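Play food

Play food is a class of toy made to resemble ingredients or prepared dishes, generally at or near natural size. It is used with toy or real cookware in pretend cooking, and in sorting and naming exercises. Vegetables are among the most common subjects, as many can be told apart by outline and color alone.

Forms and colors

Makers reduce each vegetable to a few features. A carrot is a tapered orange body with a short green stem; an eggplant is a dark purple body, often with a cap. Chili peppers are usually red and curved — the bend separates them from the carrot when color is ignored. Surface detail is limited, and corn is the usual exception, the kernels being marked in yellow against green.
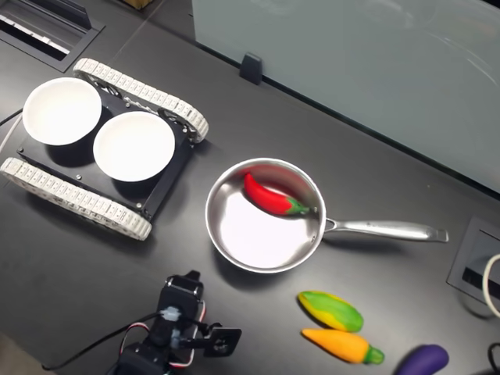 Use with cookware

Sets may be paired with full-size kitchenware. A small saucepan will take one or two long pieces laid flat. Steel pans reflect strongly under overhead light, and a red piece remains easy to find against the metal. Plain white bowls serve as secondary containers. In sorting exercises the pieces start outside the pan, grouped to one side, and are moved singly.

The Wadia catalog lists 187 play food items, of which almost half are vegetables. The Zornanura series is sold without cookware.

A corn cob, carrot, chili pepper and eggplant make up a short vegetable group, with a long-handled saucepan and two bowls as the vessels. 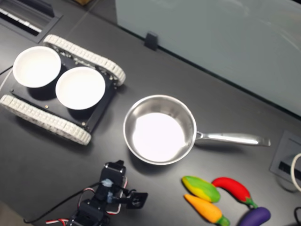
Storage and care

Soft pieces are wiped with a damp cloth and dried before storage. Antunes and Vomau both advise against boiling. Pieces with split seams are discarded.

See also: Toy kitchen; Toy cookware; Pretend play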